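Gandeck Tabletop Arm Kit

From the product encyclopedia of small automation. This article is about the kit. For the clamp system sold under the same name, see Gandeck (clamps).

The Gandeck Tabletop Arm Kit, usually called only "the Gandeck", is a low-cost robot arm kit for desks and small workshops. It is sold as a bag of servo motors, cables and screws together with print files, or as a complete set with the plastic parts already printed. The kit is made for people who want to teach an arm simple household tasks by showing them, and it comes with a training program called Multatier. A second product, the Mininora workspace set, is sold separately and is often bought at the same time.

Contents
1 Background
2 Design
3 Workspace
4 Software
5 The toaster task
6 Versions and price
7 Reception
8 See also

Background

The first version of the kit was a small open project without a fixed name. Its files were shared in December, and the early builders had to find their own motors. Many of them bought motors that were too weak for the shoulder joint, and the arm would slowly sink when it was left in a raised position. The Gandeck company was formed to sell a set of parts that were known to fit together. The print files stayed free, and the company still accepts changes from users, although it tests each change for some weeks before it goes into the sold version.

The name Multatier was first used for the whole system. Later it was kept for the software only. Older guides do not make this difference, and a reader who finds "Multatier arm" in such a guide can understand it as the Gandeck.

Design

The arm is a chain of printed segments with a servo motor at each joint. Most of the segments have cutouts, which save material and give places where a zip tie can pass through. The wires run on the outside of the arm. This was a choice of the designers, who wanted a motor to be changed without opening the whole arm, but it also means that the builder must leave enough free cable at each joint. A cable that is too short will pull out of its plug when the wrist turns. A cable that is too long can catch on objects on the table.

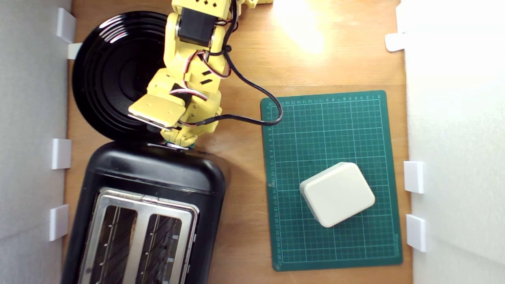

The building guide gives 125 steps for the arm. The base and shoulder are built first, then the elbow, then the wrist and gripper. A person who has never built such a kit should plan a full weekend, and should set the number of each motor before it is screwed in place. This last point is the most common cause of questions in the user forum. If two motors have the same number, the program will find neither of them, and the message it shows is not very clear.

The gripper is available in two forms. The standard form has one fixed jaw and one moving jaw. The jointed form has two fingers made of several segments, which bend a little around the object. The jointed form takes longer to print and has more small pins to lose, but it is better at holding flat or narrow things. Both forms use the same motor and the same mounting holes.

The maximum load given by the maker is 340 grams with the arm half stretched. With the arm fully stretched the maker gives no number and advises the user not to lift anything heavier than an empty cup.

Workspace

The arm can be used on any table which is strong enough for its clamp. For training, however, the guide recommends a closed and simple area, so that the recordings look alike from one day to the next. The Mininora set contains light panels, plastic brackets to hold them upright and a paper sheet with marks for placing objects. Many users make their own panels from foam board and buy only the brackets.

Light is the second subject of this chapter in the guide. A lamp directly over a shiny tabletop gives a bright spot which moves when the lamp is touched, and the trained program can become confused by it. The guide advises a lamp from the side, or a matte cloth over the table. In practice many users accept some glare and record more examples.

Software

Multatier runs on an ordinary computer. The user moves a small hand controller, the arm follows, and the movement is saved together with the camera pictures. One such recording is called a "pass". When enough passes are saved, the program trains a model which then moves the arm alone. The training can be done on the user's own computer, if it has a suitable graphics card, or through a paid service called Lui, where the recordings are uploaded and the finished model is sent back by the next morning.

Lui is paid per training and not per month. It refuses a set with fewer than 11 passes, and the maker says openly that a set of this size is good only for a first test. Passes can be deleted one by one before the upload. It is a good habit to look through them, as one bad pass in a small set can teach the arm a strange detour.

The toaster task

The best known practice task in the Multatier guide uses a common two-slot toaster. It was chosen because most households have one, and because it contains several kinds of movement in a small area. The toaster must be unplugged for the whole exercise. This is repeated on each page of the chapter, and the kit is not approved for use near hot surfaces. The printed parts become soft long before a piece of bread is ready.

The task can be divided into parts, and the guide allows the user to train each part alone. Placing the bread is considered the hardest. The slice must be nearly vertical when it enters the slot, and a small error of the wrist is enough for it to land on the metal plate. Fresh soft bread bends in the gripper, so the guide suggests bread from the day before. 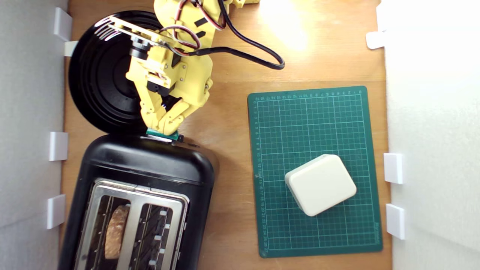
Other exercises in the chapter are about objects near the toaster, such as plates, small boxes and blocks. They are meant to be mixed freely, and the user decides which object the arm should touch and which should only stay in view. A session can begin with a slice of bread already in the left slot and the right slot free, while the gripper works with a small green piece at the top edge of the toaster, and a cutting mat with a pale block on it lies to the side. Objects that are not part of the exercise should be in view also during the recording. If they appear only later, the model meets something it does not know.

A grid on the table is useful for putting an object back near the same place after each pass. The guide warns against doing this too exactly – when the object always lies on the same lines, the model learns the place and pays little attention to the object.

Versions and price

The kit is sold in three versions. The parts version has motors, electronics, cables and screws. The printed version adds all plastic parts in one color chosen by the buyer. The double version has two arms and is intended for schools. The first production of the printed version was limited to 1,986 sets and was sold without the jointed gripper, which had to be ordered later. Owners of these sets can use the newer gripper without any change to the wrist.

Spare motors, pins and cables are sold singly. Broken plastic parts are not covered by the warranty, but the files can be printed again at home.

Reception

Reviews have mostly praised the price and the building guide. The hand controller has been criticized for its short cable, and for a thumb lever which is uncomfortable for larger hands. Several reviewers found the outside wiring untidy. Others thought it was an advantage for teaching, as students can follow each wire from the motor back to the board.

Lui has received mixed opinions. The results are considered good, but the waiting time is not suited to a classroom, where a group would like to see its model work in the same lesson. Some teachers upload the recordings in the afternoon and show the result in the following lesson.

See also

Multatier (software)
Mininora workspace set
Lui training service
Hand controllers for small robot arms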